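Home | Bench Notes | Parts | Contact

We use cookies to remember your settings. OK

June 19, 2020
Posted by Ilham Lau

Lucero heater, the Bunbridge pool, day 3 of what was meant to be an afternoon. Unit still trips on low flow. Mirta swapped the flow switch before I got in and left the old one on my chair, which I took as a comment.

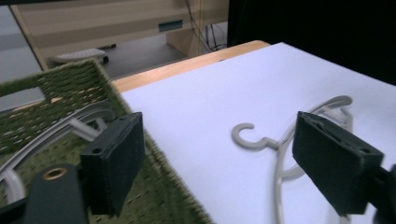
Filed under: Pool Heat / Flow Faults

Bypassed the filter, ran the pump on high. Heater lit off and held for 9 minutes, then tripped again with the same code. So the filter is dirty, but it isn't our fault code. Cleaned it anyway and felt virtuous.

Pulled the Gustden bypass valve. The spring is soft and the flap sits 5 mm open at rest, so a good share of the water has been going around the heat exchanger and back to the pool without picking up any heat. The manual says to inspect it every August. The manual is very hopeful.

Mirta Tapia thinks the valve was put in for a bigger pump and never changed when the Lusport went on. I said that was unlikely, then found the pump label. She is right. Not writing that down twice. 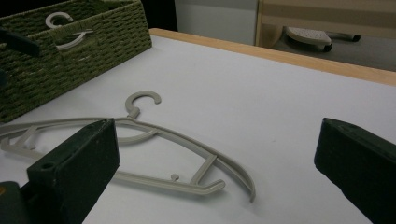 Hanger on the white tabletop.

New spring on order, $75 with shipping, for a thing I could lose in a shirt pocket. Until it comes, flap is pinned shut and the set point is down 3 degrees. Check the pin before anybody runs the pump on high. Old flow switch tests fine, back in the drawer.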